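제목: Re: [manip-eval] 캐비닛 문 과제용 그리퍼 비교, Gistach 대 Musix
보낸이: 조작평가 실험실 하드웨어 담당
받는이: manip-eval 목록

인용한 메일에 항목별로 답합니다. 순서는 조금 바꿨고, 컨트롤러 이야기는 뒤로 뺐습니다. 로그 원본은 평소 쓰는 공유 폴더의 door 디렉터리에 있습니다. 압축을 풀면 시도별 하위 디렉터리가 나오고, 관절 토크와 손가락 전류, 손목 힘 센서 값이 따로 저장되어 있습니다.

2021년 11월 2일 화요일, 소프트웨어 쪽에서 작성:
> 8월 중간 보고에서는 캐비닛 문 과제에 Gistach 평행 그리퍼를 계속 쓰는 쪽으로
> 적혀 있었는데, 최근 커밋에는 Musix용 드라이버와 손가락 모델이 들어와 있습니다.
> 어느 쪽을 기준으로 정책을 학습해야 하는지 정해 주셨으면 합니다.
>
> 우리 쪽에서 알고 싶은 것은 다음과 같습니다.
>
> 실패의 분포가 두 그리퍼에서 같은지. 성공률 하나만으로는 학습 데이터를
> 어떻게 섞어야 할지 판단이 안 됩니다.
>
> 손잡이를 잡고 여는 단계와 문 가장자리를 밀어 넓히는 단계를 나누어 기록했는지.
> 중간 보고의 표에는 둘이 합쳐져 있습니다.
>
> Jadeva 손목 카메라를 계속 쓰는지. 시뮬레이터의 카메라 위치가 예전 브래킷
> 기준이라 바꿔야 한다면 미리 알려 주십시오.
>
> 그리고 임피던스 제어의 강성을 문을 여는 도중에 바꿔도 되는지. 이 부분은
> 컨트롤러 문서에 설명이 없습니다.

> 어느 쪽을 기준으로 정책을 학습해야 하는지

당분간 Gistach입니다. Musix 드라이버는 비교 시험에 필요해서 먼저 올린 것이고, 기본값은 바꾸지 않았습니다. 설정 파일에서 gripper 항목을 비워 두면 예전과 똑같이 Gistach로 잡힙니다. 커밋 메시지에 그 점을 적지 않은 것은 제 실수입니다.

다만 Musix를 버린다는 뜻은 아닙니다. 아래에 적은 대로 손잡이 파지만 보면 Musix가 낫습니다. 문 가장자리 작업에서 손해를 보고, 그 손해가 지금 과제에서는 더 큽니다. 과제가 서랍 위주로 바뀌면 결론도 바뀔 수 있습니다.

> 실패의 분포가 두 그리퍼에서 같은지

다릅니다. 전체 시도는 2778회이고, 그 가운데 실패로 분류한 것이 156회입니다. 두 그리퍼와 두 단계를 모두 합친 수치입니다. 중간 보고 때는 제한 시간 초과를 실패에 넣지 않았는데 이번에는 넣었습니다. 예전 표와 직접 비교하지 마십시오. 예전 로그를 새 기준으로 다시 분류하는 스크립트는 작성 중이고, 끝나면 같은 디렉터리에 올리겠습니다.

Gistach의 실패는 대부분 손잡이 접근에서 나옵니다. 손잡이가 짧은 세로 막대형이고 문짝과의 간격이 좁습니다. 손가락 끝이 두꺼우면 막대 뒤로 들어가기 전에 문짝에 먼저 닿습니다. 닿은 상태에서 힘 센서가 임계값을 넘으면 상태 기계가 접근 단계로 되돌아가고, 같은 자세로 다시 들어가다가 제한 시간을 넘깁니다. 로그에서는 retry_approach가 연달아 찍히는 형태로 보입니다. 재시도할 때 손목 회전을 조금 바꾸는 것만으로 상당수가 풀렸지만, 이 변경은 이번 집계에 들어 있지 않습니다. 비교 중간에 전략을 바꾸면 앞쪽 데이터를 못 쓰게 되어 일부러 넣지 않았습니다.

Musix는 접근에서는 거의 실패하지 않습니다. 손가락 끝이 얇고 끝이 살짝 안쪽으로 모여 있어서 막대 뒤에 잘 들어갑니다. 대신 당기는 도중에 미끄러지는 실패가 있고, 문을 더 벌리려고 가장자리에 손가락을 걸 때 자세가 무너집니다. 링크 구조가 옆 방향 하중에 약합니다. 손가락이 휘면 엔코더 값은 그대로인데 실제 끝점은 움직이므로, 기구학만 보고 있는 정책은 문이 열리는 중이라고 판단합니다. 학습 데이터에 섞으면 해로운 종류의 실패입니다. 이 시도에는 tip_deflect 표지를 붙여 두었습니다. 걸러내고 쓰는 편을 권합니다.

손가락 패드도 적어 둡니다. Gistach는 제조사 기본 패드를 그대로 썼고, Musix는 우리가 자른 패드로 바꿔 달았습니다. Musix 기본 패드는 금속 손잡이에서 마찰이 부족했습니다. 두 그리퍼가 같은 패드 조건이 아니라는 지적을 받을 수 있고, 그 지적은 맞습니다. Gistach에 같은 패드를 붙인 조건은 다음 차수에 넣겠습니다.

> 손잡이를 잡고 여는 단계와 문 가장자리를 밀어 넓히는 단계를 나누어 기록했는지

이번에는 나누었습니다. phase 열이 새로 생겼고 값은 handle과 edge입니다. handle은 접근을 시작한 시점부터 문이 캐비닛 면에서 30 mm 벌어질 때까지, edge는 그 뒤 전부입니다. 경계는 손목 카메라 추정값으로 정했고, 카메라가 문 모서리를 놓친 시도는 힘 센서 값이 떨어지는 시점으로 대신했습니다. 대신한 시도는 phase_src 열이 force로 되어 있습니다. 경계 시점이 조금 늦게 잡히는 경향이 있으니 동작 분할 학습에 쓰려면 camera인 것만 고르는 편이 낫습니다.

edge 단계에서 그리퍼가 문에 접촉하는 위치는 고정하지 않았습니다. 계획기가 충돌 없는 후보 가운데 고르게 했고, 캐비닛이 낮다 보니 문 아래쪽 모서리 부근이 자주 선택됩니다. 여기서 팔꿈치와 손목이 바닥에 가까워집니다. 바닥 충돌 모델에는 여유를 넉넉히 주었는데, 그 여유 때문에 도달 가능한 자세를 버리는 경우가 있습니다. 카펫 두께를 모델에 넣지 않은 상태라 여유를 줄이자는 제안은 아직 받기 어렵습니다.

케이블도 문제가 됩니다. 손목에서 나오는 선이 팔 바깥쪽으로 처지는 자세가 있고, 그 자세에서 문 아래를 지나가면 모서리에 걸릴 수 있습니다. 계획기는 케이블을 모릅니다. 지금은 손목 회전 범위를 소프트웨어에서 제한해 피하고 있고, 제한값은 joint_limits_door 파일에 있습니다. 시뮬레이터에도 같은 파일을 적용해 주십시오. 안 그러면 실기에서 거부되는 궤적이 학습 데이터에 들어갑니다.

잠금장치는 모든 시도에서 풀어 두었습니다. 열쇠를 다루는 것은 이 과제의 범위가 아닙니다.

> Jadeva 손목 카메라를 계속 쓰는지

계속 씁니다. 브래킷은 바뀌었습니다. 새 브래킷에서는 카메라가 손가락 쪽으로 더 기울어 있어서 접촉 직전까지 손잡이가 화면에 남습니다. 대신 먼 쪽이 덜 보입니다. 캐비닛 전체의 위치를 처음 잡을 때는 머리 카메라를 쓰고, 손잡이 근처에 오면 손목 카메라로 넘깁니다. 넘기는 순간에 두 추정값이 어긋나면 접근 궤적이 튑니다. 보정 직후에는 어긋남이 2 mm 안에 들어오지만 그리퍼를 교체하고 나면 벌어집니다. 교체할 때마다 보정을 다시 하는 절차로 바꾸었고, 보정 파일 이름에 그리퍼 이름이 붙습니다. 시뮬레이터 쪽 외부 파라미터는 gistach 이름이 붙은 파일을 기준으로 맞춰 주십시오.

조명은 한 가지만 적습니다. 은색 손잡이는 정면 조명에서 깊이 값이 비는 일이 잦습니다. 빈 영역을 주변 값으로 채우는 필터를 켜면 손잡이가 문짝에 붙은 것처럼 나오고, 그 결과 손가락이 막대 앞에서 닫힙니다. 그래서 필터를 끄고 윤곽만으로 막대의 축을 잡습니다. 밝은 나무색 문짝과 손잡이의 대비가 약해 윤곽 검출 임계값을 낮게 두었습니다. 이 값은 다른 캐비닛에서 다시 맞춰야 합니다.
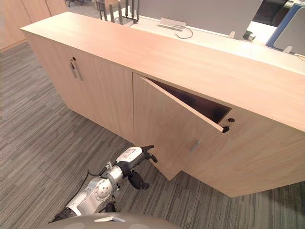 > 임피던스 제어의 강성을 문을 여는 도중에 바꿔도 되는가?

Simões 컨트롤러에서는 도중에 바꿀 수 있지만, 한 주기에 한꺼번에 바꾸지 말고 여러 주기에 걸쳐 선형으로 낮추거나 올려야 합니다. 한 번에 바꾸면 목표 위치와 현재 위치의 차이에 새 강성이 그대로 곱해져 힘이 계단처럼 튑니다.

여기서부터는 컨트롤러 관련 보충입니다. 강성 보간은 우리 쪽 래퍼에 구현되어 있고 함수 이름은 ramp_stiffness입니다. 컨트롤러 자체 API를 바로 부르면 보간 없이 적용됩니다. 학습 코드에서 정책 출력에 강성을 포함할 생각이라면 반드시 래퍼를 거치십시오. 경첩을 중심으로 도는 원호를 따라갈 때는 접선 방향은 단단하게, 반지름 방향은 무르게 두는 조합이 가장 안정적이었습니다. 반대로 두면 경첩 위치 추정이 조금만 틀려도 문을 뜯어내려는 힘이 걸립니다.

예전 컨트롤러와 비교한 결과도 묻는 분이 있어 적습니다. 제어 주기의 흔들림은 Simões 쪽이 작습니다. 힘 제한에 걸렸을 때의 동작도 다릅니다. 예전 것은 그 자리에서 브레이크를 걸었고, Simões는 먼저 강성을 낮춘 다음 멈춥니다. 문을 잡은 상태에서는 후자가 낫습니다. 브레이크가 걸리면 손가락과 문 사이에 힘이 남은 채로 멈춰서 손으로 풀어야 했습니다. 단점은 정지 원인이 상태 코드에 구분되어 나오지 않는다는 점입니다. 힘 제한인지 통신 지연인지 로그만으로는 알 수 없어서, 래퍼에서 직전 힘 센서 값을 함께 저장하도록 해 두었습니다.

남은 일은 다음과 같습니다. Gistach 손가락 끝을 얇게 가공한 시제품이 있습니다. 접근 실패가 줄어드는지 보려는 것이고, 옆 하중을 견디는지는 edge 단계 시험을 따로 해야 압니다. 결과가 괜찮으면 Musix를 따로 유지할 이유가 거의 없어집니다. 시험 순서는 handle만 먼저 돌리고, 손가락에 변형이 없는지 확인한 뒤 edge로 넘어갑니다. 그동안 학습은 현재 Gistach 손가락 모델로 진행해 주십시오. 손가락 모델이 바뀌면 이 목록에 먼저 알리고 나서 커밋하겠습니다.

소프트웨어 쪽에 부탁이 하나 있습니다. 평가용 정책을 넘겨줄 때 그리퍼 명령의 단위를 파일에 적어 주십시오. Gistach 드라이버는 손가락 사이 폭을 받고 Musix 드라이버는 모터 각도를 받습니다. 지난번에 받은 정책은 어느 쪽인지 표시가 없어서 첫 시도를 저속으로 돌려 보고 판단했습니다. 정규화된 값을 쓴다면 0이 닫힘인지 열림인지도 필요합니다.

joint_limits_door 파일과 새 카메라 파라미터는 오늘 중으로 올립니다. 받은 뒤 시뮬레이터에서 문 아래쪽 모서리에 접촉하는 궤적이 몇 개나 거부되는지 회신해 주시면 바닥 충돌 여유를 다시 검토하겠습니다.

--
manip-eval 목록
구독 해지는 목록 안내 페이지에서 처리됩니다.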